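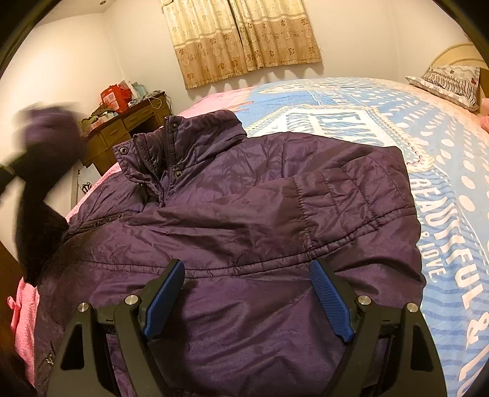 Last modified: 23/10/2024

4. Dealer premiums on small silver coins

4.1 Data

We were lucky with our sources. The Stumton coin market keeps its own price sheets, and Els De Smet got us access to the full run for September, a month when the wholesale price moved almost every morning. That gave us about 1000 posted quotes from 11 dealers, each with a buying price and a selling price for the same one-ounce coin. Gearóid Keogh then handed out 300 short questionnaires to buyers at the stalls, and 293 came back filled in, a response we had not dared to hope for!

4.2 How fast do dealers react?

Very fast in one direction, and this is the part of the study we enjoyed most. When wholesale silver rose overnight, most dealers had a new selling price up before the first customer arrived. When it fell, the old price often stayed on the board until the afternoon, and in the two covered halls it sometimes stayed until the next day. The buying price behaved the other way around (quick to drop, slow to climb), so the spread was widest just after a sharp move of either kind.
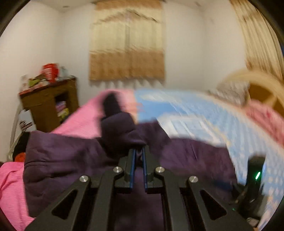

Figure 2. Gripper closed on a fold of fabric.

The Nyamweya model of posted prices predicts a lag like this only where buyers do not compare stalls. Our buyers do compare! Many of them told us they had asked at three or more counters before paying. We think the answer lies in the stock itself: a dealer who bought coins on Monday's price, so to speak, is in no hurry to sell them on a lower one, and the neighbors are all holding the same coins. The Tillora stalls, which restock daily, showed almost no lag at all, and that fits nicely. Section 5 takes up the restocking dates in detail.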